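The notebook I gave up on twice

I started writing down one thing I'd finished each day in February. It was Wafula Wanyama's idea. He runs the Condilik reading group and he'd been doing it for years in the same brand of cheap notebook, a Justetti with the grey cover. I bought one on the way home.

The first attempt lasted a week. I was trying to write a whole page at night, with what went well and what I'd do differently, and by the seventh evening I was copying out phrases from the night before. The second attempt was on my phone and I don't remember when it stopped.

When I told Wafula, he said his entries were one line each. He showed me a few. "Rang the bank." "Fixed gate." There was nothing in them about feelings or goals. I'd read a couple of books on self-improvement by then and I'd been picturing something with more to it.

So the third time I wrote one line, at 9 pm, at the kitchen table. If I hadn't finished anything I wrote the date and left it blank. I've got a fair few blanks. They bothered me at first and now they don't much.

I haven't become more organised. I still put off the tax and I still owe Rajput an answer about the course. What has changed is that I go to bed without running through the list of what's left, or at least I do it less. I sleep a bit better, though I also cut back on coffee, so I can't say which one did it. 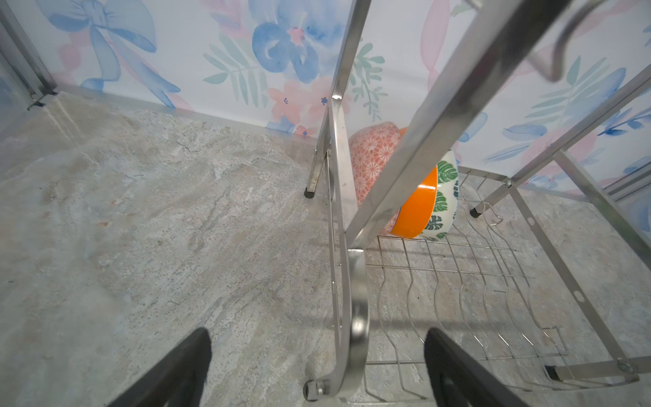
2 min read · 2,974 views

A few people asked in the comments on my Skitamen post whether it has to be at night. I don't think so. I tried mornings while I was at my sister's and it worked about the same, except that I'd forgotten some of the day before.

The other question was whether to read back over it. I've done that once. Most of it was dull and I couldn't work out what "sorted the blue one" meant. I'm going to keep going until the notebook is full and then decide if I want another.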